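Home Cleaning Laundry Kitchen Workshop Contact
Search this site Go

Removing creases from cotton sheets

Take sheets out of the dryer while still slightly damp. Fold lengthwise, selvage to selvage, and press the hems first. Set the iron to cotton; for blends, drop one setting. Spin speeds above 1,000 rpm set creases that are hard to press out.
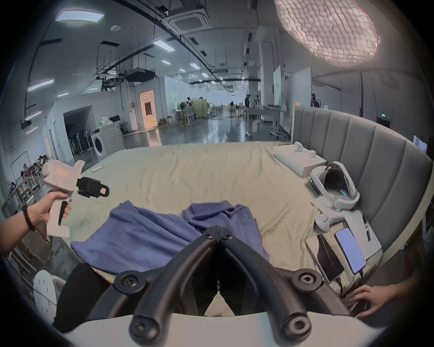 Fitted sheets are pressed at the corners only. Leave the center flat on the mattress, mist with plain water and smooth by hand toward the edges. Let it dry fully before adding blankets.

Updated 28/09/2021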